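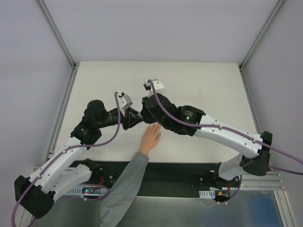

Trirau table, white top, the one with panels on three sides. Had it since May, two of us use it most days.

Good: top is big enough to work on and wipes clean with a damp cloth, no streaks. Pale panels are easy on the eyes under bright light, I expected to hate them. Doesnt wobble when I lean a hand on it.

Less good: shows every pencil mark. Instructions are tiny and step 2 makes no sense - had to email Closport, got a reply from Femi Ogbonna by 4 pm, very helpfull. Side panels went on fine, back one took three tries.

Paid 278 plus shipping. Bit steep but I'd get it again. Four stars, would be five with better instructions.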